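Fruit into basket: teaching by remote control
Nudatton bench notes, 31 August 2019

Quick gallery from the Bavine table. Task is dead simple on paper, fruit goes in the basket, operator drives the arm the whole way. Most of the pics stayed on the drive, three are up for now. More when I get to it.
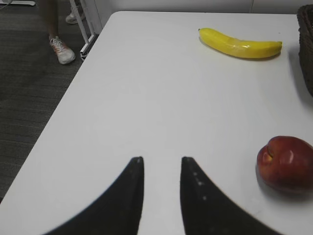
Wrist view. Fingers open, apple close on the right, banana further back.
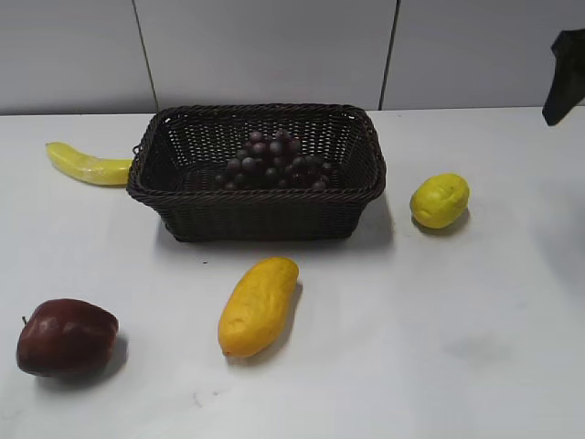
Side cam. Grapes on the basket floor, everything else still out on the table.

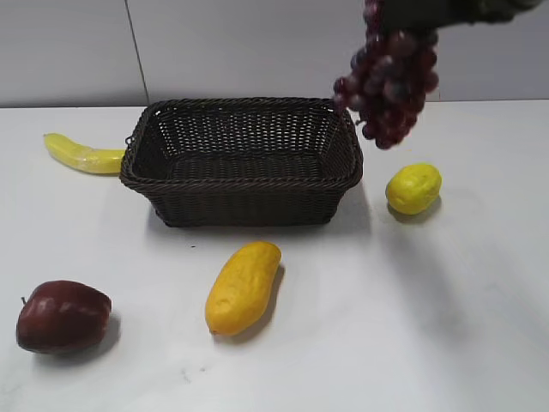 Grapes in the gripper, just over the right rim. Basket empty.

Ok so the numbers. 674 demos kept up to last night, target is 2000. Slow going. A good operator gets about 70 in a day and then the hands go. We swap people at lunch now, helps a lot.

Things we changed since Febuary:
Moved from the Brovine handset to the Govindasamy leader arm. Much less overshoot.
Start spots get shuffled every run, basket stays put.
Max 3 tries at a grasp, then scrap the run and reset.
Fumbles that get recovered stay in. We used to bin them, bad idea, the policy never learned to regrasp.

Grapes are the worst to teach. Come in too low and you shove the whole bunch along, too high and you pinch one berry and it swings. Best so far is straight down, close slow, wait a beat, lift. Tell new operators to wait that beat!! Everybody rushes it.

Still to do: fix the lag on the wrist feed, its bad after an hour or so. Relabel the early runs. Second basket, diffrent size, when it gets here.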